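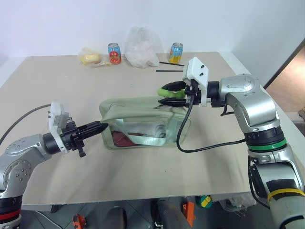 Mon 1 September
By Debora Santoro, Aguiar County Sheriff's Office

SEARCH FOR MISSING HIKER WIDENED TO NORTH SHORE OF JILNESS RESERVOIR

The Aguiar County Sheriff's Office has extended its search for a 70-year-old man who has not been seen since he set out on the Drisudness Trail on Friday afternoon. The search area now takes in the north shore of Jilness Reservoir and the woodland between the boat ramp and the county line.

The man, a resident of Josta, has not been named at the request of his family. He signed the register at the south trailhead at 2:13 p.m. and was expected home for dinner. His car was found locked in the trailhead parking lot when deputies arrived that evening.

Deputies, state park rangers and trained search members have covered 2700 acres on foot and by boat. A dive team began work in the shallow water near the boat ramp on Sunday morning and will continue for as long as light allows.

"Our teams have worked long days on steep ground and they will go on doing so," said Captain Abundio Espinoza, who is leading the search. "We are keeping the family informed at each stage, and we ask that people respect their privacy. At this time there is nothing to suggest that any other person was involved."

Captain Espinoza said that low cloud had grounded the county helicopter for part of Saturday but that ground teams were not affected. Flights resumed on Sunday.

The man is described as 5 feet 9 inches tall, of slim build, with short gray hair and glasses. He was last seen wearing a tan jacket, dark pants and brown walking boots, and was carrying a blue day pack. He knows the area well and often walks alone.

The Drisudness Trail is closed from the south trailhead to Marker 13 until further notice. Route 274 remains open, although drivers should expect slow traffic near the reservoir entrance. Boating and fishing are suspended on the north arm of the reservoir.

Residents who live along the north shore are asked to check sheds, garages and boathouses, and to review any doorbell or security camera footage recorded after 2 p.m. on Friday. Members of the public should not enter the closed area to search on their own — tracking dogs are working there.

Anyone with information is asked to contact the Sheriff's Office non-emergency line or speak to a deputy at the Josta substation. Media inquiries should be directed to Debora Santoro, Public Information Officer.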